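Kitchen robots still slow at the small jobs, trial finds

20 April 2023

A robot arm can put away the breakfast things, but it takes its time and still needs a person in the house. That is the finding of a home chores trial run by Stamusum, a research firm based in Imness, which published its first results today.

The firm set up an ordinary kitchen worktop and gave the arm a list of 95 chores, from wiping up crumbs to moving packets between a tray and a shelf. It made 813 attempts in all. Boxes and stiff packets gave it little trouble. Soft bags were harder, as they sag when gripped, and dish towels were the worst of the lot, with most attempts at folding one given up.

Speed was the other weak point. Clearing a tray took the arm 4 minutes on average, a job most people would do in a few seconds. Staff also had to step in when a cable or a handle got in the way.

Kello, which makes software for shop stockrooms, has been testing a similar arm on shelf filling. It reports better results there, where goods come in fixed sizes and go back to the same place each time. The company says it would not yet leave the machine running overnight.

Home kitchens are less tidy. Toasters, canisters and cereal boxes compete for the same bit of worktop, and things are rarely put back where they were. 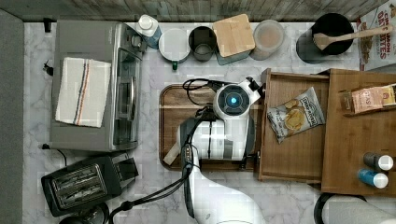
Stamusum will begin a second round in September with 100 chores, including loading a dishwasher and sorting recycling. Strazds, a maker of fitted kitchens, will supply the cupboards and drawers. No price or sale date has been given for a home version of the arm.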